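How to wash wool at home without paying for much

I have been washing jumpers by hand for 20 years and in that time I have been told, usually by someone holding a bottle, that I was doing it wrong. The advice keeps changing and the jumpers keep coming out fine. What follows is the method I use, with notes on the bits of popular advice I don't believe.

It covers plain knits: wool, wool blends, alpaca if you are careful. It does not cover suits, anything with a lining, or anything you would cry over.

Before you start: read the label, then think about it

Labels are written by people who would like to avoid a complaint. "Dry clean only" on a plain lambswool jumper very often means nobody wanted to test it in water. I've ignored that label plenty of times. I have also lost one cardigan that way, a Trenik one with a glued trim, so I'm not telling you it's free of risk. Glue, beads, leather patches and pleats are good reasons to obey.

If the colour is strong, do a dye check. Wet a hidden spot inside the hem, press a white cloth on it for a minute and have a look. A faint tint is normal with reds and navies and means you wash it alone. A proper stain on the cloth means you stop.

What you need

A clean basin or sink
Mild detergent (see below)
Two old bath towels
A flat spot to dry on, out of the sun

What you don't need: vinegar, salt to "set the dye", a cedar ball, or hair conditioner. Salt does nothing useful for a modern dyed jumper as far as I can tell. I tried it on two sleeves of a ruined one and they bled exactly the same.

About special wool wash

Wool wash is fine. It is also mostly mild detergent with a picture of a sheep on it. What matters is that there are no enzymes and no bleach, so read the back of the bottle. Pieter Mabaso wrote to me after the last version of this page to say he uses Plustano dish liquid and nothing else, and his jumpers are older than mine. I would still go easy on dish liquid because it foams like mad and takes ages to rinse out.

Step 1. Fill the basin

Cool to barely lukewarm. If you can't tell whether the water is warm or cold on your wrist, good. Add a teaspoon of detergent and swish it through before the wool goes in. The bottle will suggest more. The bottle is selling detergent.

Step 2. Soak

Push the jumper under and leave it for ten minutes. Squeeze it gently two or three times. No rubbing, no scrubbing at the cuffs. Rubbing is what felts wool, and a hot wash with a lot of tumbling is the same thing done faster.

Step 3. Rinse

Drain the basin, press the water out against the side, and refill with water at the same temperature. Two rinses usually does it. Lift the jumper with both hands underneath, as a wet one is heavy and will stretch if you haul it up by the shoulders.

Step 4. Roll it in a towel

Lay the jumper on a towel, roll the two up together and kneel on the roll. Unroll, swap towels, do it again. Some machines have a gentle spin that does this well — my old Havness was good at it — but I don't trust a machine I haven't tried on something cheap first.

Step 5. Dry flat

Pat it back to its proper size on a dry towel. Turn it over after a day. Mesh drying racks are nice to have, and I have never seen one dry a jumper in the "half the time" on the box. Keep it away from heaters.

Step 6. Fold and put away

Only when it is dry right through. Check the underarms and the ribbing, which lag behind everything else. I don't hang knits, and I'm unmoved by the padded hangers that claim to solve the problem. Lay the jumper on the bed, bring the sleeves in across the body, then fold it over on itself. There are very elaborate folds going around that promise fewer creases. Mine is ordinary, and a knit drops its creases after an hour of being worn anyway.
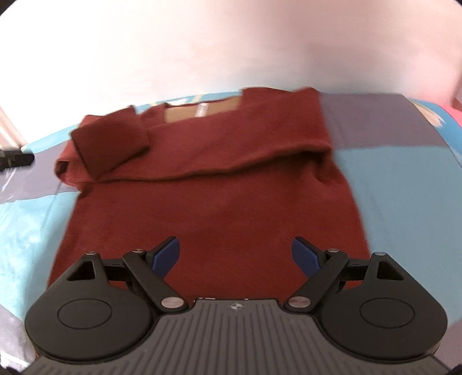 Moths, briefly

Clean wool is the best defence I know of. Moth grubs like sweat and food spills, so wash before you store for the season. After that, a sealed bag. Lavender smells lovely and I wouldn't bet a jumper on it. If you do find holes, freeze the jumper in a bag for a couple of weeks and vacuum the drawer, corners included.

How often?

Less than you think. Air it overnight and spot clean the cuffs. I wash mine two or three times a winter. Keabetswe Masilela thinks that's disgusting and has told me so in the comments, so you may want to settle on your own number.

Last updated February 8, 2025. I took out the paragraph on pilling combs, which needs a page of its own.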